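The glamour of teaching a machine wears off by the second pear. At Pendbridge, Nelli Ojala has logged 513 runs since October, and most are of a robot hand reaching for something you could buy at a discount store.

Each run is an example for the learning system, which wants more than 52 of any given motion before it shows interest. The bad ones stay in, labeled as such – Ojala calls them "my contribution."

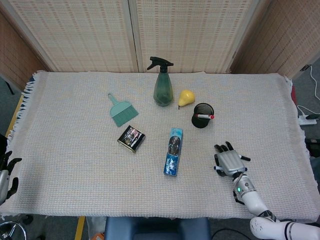

Zakhar Romaniuk, who sorts the recordings, is harder to please. He throws out runs in which the operator hesitates, on the theory that a robot can pick up doubt on its own time. The two have argued over this for 7 weeks. Meanwhile, the objects get shuffled and the arm goes back to its start position.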